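Clunitwood tidy-up, a thread. I said I'd post about the sorting corner when I finally got to it and today I got to it, so settle in, this is mostly about black shoe-shaped trays and a grey bin.

First thing, the yellow table. I love the yellow table. It came from Zondodmont when they cleared their upstairs and it weighs as much as a small horse, and the colour is ridiculous, you can find it from the far end of the building without your glasses on. Got it for 40 quid and a favour.

Second thing, the trays. They're curved, black, a bit like shallow shells, and they have wandered all over the place since December. I've found them on windowsills. I found one in the kettle cupboard!

So the plan was simple. Trays on the yellow, then into the grey plastic bin, then the bin goes down to Ereser with the rest of the order. Bin stays on the carpet because lifting it up to table height once it's full is how I did my back in last time.

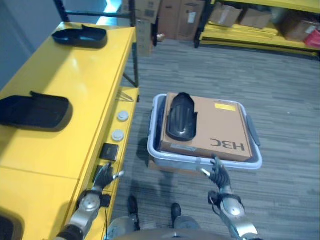

I keep going back and forth on whether the bin needs a proper liner. At the moment there's a flat cardboard box in the bottom with H3C on it, and the trays go on top of that. It does the job. Herath sell a felt insert that would fit but it's 18 quid and I'm tight.

Also the carpet tiles. Grey stripes, very forgiving, hide everything, which is lovely until you drop a small screw. I've lost 15 minutes of my life to one screw on that carpet and I'm not over it.

Someone asked last time why I don't stack the trays. I tried! They slide. You get a nice little tower going and then you breathe near it and they're off. Side by side is slower to pack but I don't end up picking them off the floor.

Oh and the black metal shelving behind the table is staying where it is. I know, I know, I said I'd move it. I measured, it won't go through the door without coming apart, and I'm not taking it apart again – the last time I had bolts left over and I still don't know where they belonged.

Right, tea, then the next lot.

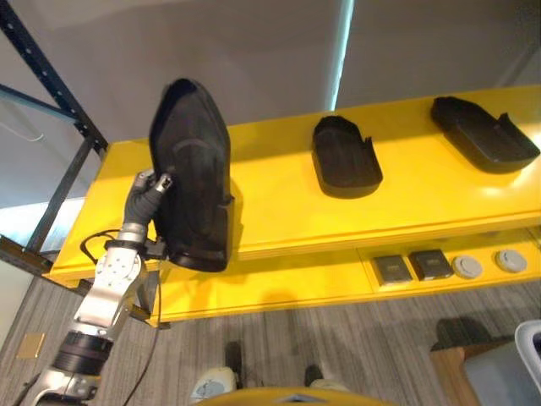
Clunitwood, 13th June

Back again. Things I've learned about handling these: hold them by the edge. There's a raised rim, and if you go for the middle you leave fingerprints on the matte black that show up the second the light hits it.

I also like them toe end away from me when they're lying flat, so I can see straight away if one's the wrong way round. A tiny thing but it makes me weirdly happy.

The whole order is 580 trays, before anyone asks, and no, they are not all going in one bin. I'd need a forklift and a lie down.

Still undecided about labels. Stickers peel off, and the white pen I bought rubs away if you so much as look at it. If you've got a pen that works on dark, slightly textured stuff please tell me, I will buy it tonight.

Next job is the cable hanging down by the front of the table, which I keep catching with my knee. Clips are in the post – more when they turn up.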